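Documentary Production Workshop
Notes for Unit 3: Sound, Rooms and the Long Middle
27 September 2021

Welcome back, everybody! I promised written notes for those of you who were scribbling so hard last time that you never looked up at the clips, so please put the pens down this week and enjoy the films.

We're staying with Gadisa Negash's film Wollilden, the one about the ferry workers, and I'd like to start with how it sounds. Gadisa recorded nearly all of it alone, with one small recorder and a microphone he had bought secondhand, and he came home with 2753 separate sound files. Most of them had no names. He spent the whole of February just listening and labeling (he told me he'd never been so grateful for a thermos), and a good deal of the finished film was found in those weeks.

So, your first habit for the term: say out loud, at the start of every recording, where you are and what you're recording. It feels silly for a day or two and then you stop noticing.

Your second habit is room tone. Every room has its own hum, and when you cut between two bits of an interview the ear catches the gap long before the eye does. Ask everyone to stand still and record a full minute of nothing much before you pack up. People giggle. Let them get it over with and start the minute again.
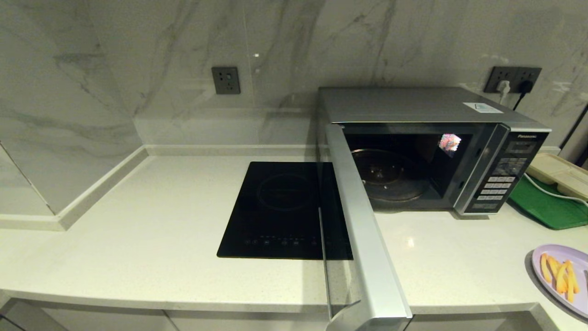
Now, about interviews. Tadhg Kinsella shot Cukitthorpe almost entirely in people's homes, and his rule was to ask the dull questions first, the name and the street and how long they'd lived there, and to keep recording after he'd said thank you. The speech about the closed school, which so many of you wrote about in your response papers, came after the thank-you.

A word on the long middle, which is where most first films sag. Your opening is usually fine, you've been dreaming about it for months, and your ending tends to look after itself. When you get stuck, write each sequence on an index card with what the viewer knows at the end of it that they didn't know before. If two cards say the same thing, one of them can probably go, and yes, it's often the one with the prettiest shots.

For next time:
Watch the first reel of Kordestani (the library has the disc on reserve under 3844).
Record three rooms, one minute each, with a spoken label.
Read the Gremach chapter in the packet, up to the section on music.

Bring headphones, the big ugly kind if you have them!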